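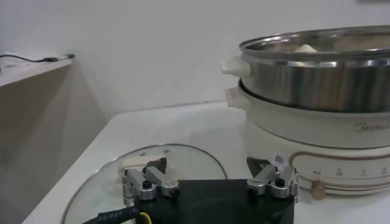
Savex: have you checked your depth before blaming the planner? Clear glass gives most depth cameras rubbish, so the planner may be aiming at the tabletop and missing the lid completely.

Driscombe
Checked it. Glass comes back as holes, but the handle is opaque and I get 219 points on it. My grasp planner (sampling, 1000 candidates) still picks the rim most of the time. Is there a sensible way to make it favour the handle, or do I have to retrain? The vendor says retrain. I have my doubts.

Nutsugah
I'd doubt it too. Mask the handle in the colour image, keep only candidates whose centre lands inside the mask, then rank what's left. When I tried this on saucepan lids, 18 candidates survived and that was plenty. Check your hand-eye calibration first - a few millimetres out and the mask won't line up with the cloud.

Lolarum
just turn the hole filling on, worked for me

Nutsugah
Hole filling invents a surface. I wouldn't trust it near glass.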